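June
By Teodor Zamfir

We use cookies to remember your preferences and to count visits to this site. By continuing to read you accept our cookie policy.

In Defense of the Divided Box

My aunt Lenuța Bălan kept her sewing things in a cookie tin, as I think everybody's aunt did, and for most of my childhood I believed that this was simply how small things lived. You had a tin, the small things went into the tin, and when you wanted one of them you tipped the whole lot onto the bedspread and went hunting with your fingertips. I stuck my thumb on more pins than I would like to admit. I loved that tin, and I am still going to argue against it.

What I want to speak up for is the plastic organizer with compartments, the kind sold near the cash register in every hardware store, usually for less than the price of lunch. People are a little snobbish about it. They will pay a great deal for a nice drawer unit, or for glass jars with cork lids that look lovely on a shelf, and then they keep their spare screws in a yogurt cup. I know a man in Saavedra with a beautiful workbench, built by his grandfather in 1920 and oiled every winter, and on it stand five coffee mugs full of hardware that he can't tell apart without his reading glasses. He is happy, I suppose. He also buys a new packet of screws every time he hangs a picture.

A jar is a fine thing if you own 1000 of the same nail. Most of us don't. Most of us own four of this and nine of that, a few odd washers, the little hook that came with the curtain rail and the other little hook that didn't. For that kind of household a deep container is a kind of burial. A shallow box with walls in it lets you look straight down and see what you have, and I would put that above almost anything else a container can do for you.
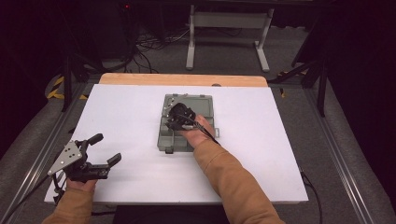 I also like to see such a box opened on something plain and pale. A white board laid over the table is about as good as it gets, and an old tray or a clean pillowcase will do nearly as well. Tiny silver things vanish on wood grain, and they vanish for good on carpet. My mother used to spread a dish towel before she so much as unscrewed a pair of glasses, and I thought she was fussy until I spent an evening on my knees in the hallway with a flashlight, looking for a screw smaller than a grain of rice.

Now, the objection I hear most often is that the compartments never fit. There is always one long section that seems made for pencils, and a crowd of small ones, and your own belongings come in some awkward size between the two. I grant this freely. My first box was a Kulport with 12 sections, and for years three of them stood empty while the long one held such a muddle that I might as well have gone back to the tin. But I have come around to thinking that an empty section is no great sin. It is where the next odd thing goes, the one you haven't met yet. I would much sooner have a box that is mostly bare than one packed to the lid, where you need tweezers and a prayer to get anything out.

The other objection is that sorting is dull. Here I disagree with my whole heart! Give me a table, a good lamp, a cup of tea and a heap of mixed fasteners after supper - I can't think of many better ways to let a day wind down. My neighbor, who is past 70 and has no patience for hobbies, sat down with me once to help for five minutes and went home at eleven. She asked whether I had any buttons that needed doing.

Lenuța's tin is mine now. It sits on the shelf above the radio with her letters in it, and the pins have gone into a box with a lid that shuts.

Get new essays by email. Enter your address to subscribe to our newsletter. You can unsubscribe at any time.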